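The Petchrat Driver

The scanner at the Gulcombe records office stopped working in June, the morning after the computers were updated. Ramiro Figueroa plugged it out and in again. A box came up on the screen to say that the device was not recognised, and that he should contact the manufacturer.

The manufacturer was Petchrat. Petchrat had been bought by Erklow, and Erklow's website sold garden lighting.

He had 600 pages of parish maps left to scan. He wrote down the hardware id from the properties window and typed it into a search page. The first result offered him a driver and gave him a program that wanted his card number. The second gave him a file which the computer refused to open. By half past four he had tried 17 of them.

The eighteenth was a plain grey page belonging to someone called Disuvar. It had one link and one line of text: Version 67, works if you let it finish.
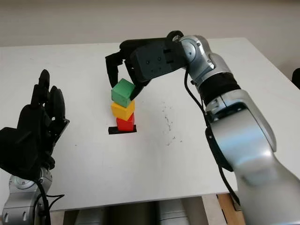
Ramiro made a copy of his scans so far, then started the download. The bar went to 40 per cent and stayed there. He washed his cup. He rang his sister and told her he would be late, and she asked whether he couldn't just buy a new one. He said the new ones didn't take sheets that wide.

When he came back the bar hadn't moved. He put his hand on the mouse to cancel it, read the line again, and took his hand away.

At ten to seven the scanner lamp came on. It went along the glass and back - slowly, the way it always had - and the box on the screen closed by itself.

He laid the next map face down and pressed the button. While it ran he looked on the grey page for somewhere to leave a message. There wasn't one, so he saved the driver to two discs, wrote Disuvar on both of them in pencil, and put them in the drawer with the spare bulbs.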